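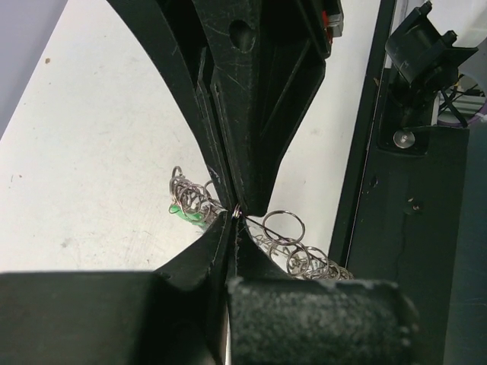 Key rings. That's what the club picked for the spring challenge and I voted for it, so I can't complain, except I'm going to for the next few paragraphs. The task card reads "separate two linked key rings, two arms, no human hands after the start" and it took the card writer one line and it's taken us since February. The hard part isn't pulling. Any arm can pull. It's the bit in the middle where both grippers have to come in tip to tip on the same little cluster of loops, with a pile of rings hanging off either side, and neither one is supposed to shove the other out of the way. Four fingertips in a space the size of a pea. Every ring you don't want is shiny and right next to the one you do want.

Anyway. Notes from this week, mostly for me, partly for the people on the Kumgate list who asked.

Setup first. We have two arms facing each other over the white board, same as last year. Left station runs Clurevum (our own teleop code, yes the name is bad, it was late). Right station runs the same thing with the axes flipped, and if you forget they're flipped you will drive straight into the board. I have done this. The scuffs on the fingers are not all mine but a good share are.

We record every run where the grippers get to the rings at all. Count so far is 97. Of those 86 are usable, meaning the logs line up and nobody bumped the table. The other ones I'm keeping in a folder called maybe, which I will never open.

What we learned about gripping:

Squeeze less. We started at the default force and the split rings just shot out sideways like a watermelon seed. Turned it down, then down again, and now the fingers close and sort of hold. You can feel on the handle when it's a good hold, theres a small stiff feeling and then nothing. When it's a bad hold it feels the same for half a second and then a ring is on the floor.

Come in at an angle. If both sets of fingers come straight in you can't see a thing from either wrist camera, just black plastic. With one from the top and one from the bottom, a bit tilted, you can at least see a sliver of the ring next to the tips. A sliver is enough if you go slow.

Go slow. I timed us. Our fastest clean approach is 15 seconds and the runs where we rushed it are all in the maybe folder.

Talk. Two drivers, two arms, and for the first month we just sort of grunted. Now we say "touching", "holding", "moving", and the other person doesn't move until they hear it. Sounds dumb. Fixed more than the force setting did.

On the learning side, we trained the first policy over one weekend on the Ramasamy machine (the old one with the loud fan, the new one is booked until forever). It does the reach fine. Really nice reach, smooth, looks like it knows things. Then it gets over the rings and hovers. Just hovers, both arms, an inch apart, very polite. My guess is the demos all pause there while the drivers talk to each other, so it learned the pause. We're great teachers apparently.

Two ideas for that. One, cut the pauses out of the data before training. Easy, I can script it, but the timing between the two arms gets weird and I don't trust it. Two, redo the demos with less talking at that exact point, which goes against everything I wrote four paragraphs ago. I'm trying the script first becuase I'm lazy and the redo means booking both stations for another whole afternoon.

Also tried: painting the rings. Matte gray, from a hobby can. Glare went way down on the cameras and I got all excited, and then the paint flaked into the joints after a few pulls and the rings got sticky. Back to bare metal. If anyone has a way to kill shine that doesn't come off when you rub steel on steel, please tell me.

Also tried: bigger rings. Works great, not allowed. Rules say standard size, no swaps.

The Gotirier meetup is in July and we get 3 attempts, best one counts. I'd be happy with one real separation done by the policy and not by two tired people on handles. By hand we can do it, some days several in a row, some days zero and somebody goes for fries. I don't have a good theory about the zero days. Lighting maybe. The blinds in that room are broken and the afternoon sun comes right across the board.

To do, in no order:

script for the pauses
tape over the blinds or something
find out if the tips can be swapped for the rubber ones, ask about rules BEFORE ordering this time
label the cables on the right arm, I unplugged the wrong one again
clean the board, it's got specks and smudges all over and I don't want the policy deciding a brown dot is a landmark
back up the logs (I mean it)

If you're in the club and reading this, the 4 to 7 slot is open on both stations most of next week and I need a second driver. You don't have to be good. You have to be able to say "holding" out loud and then keep still. I'll bring snacks, salty ones, not the kind that gets on the handles.

More when the script either works or doesn't.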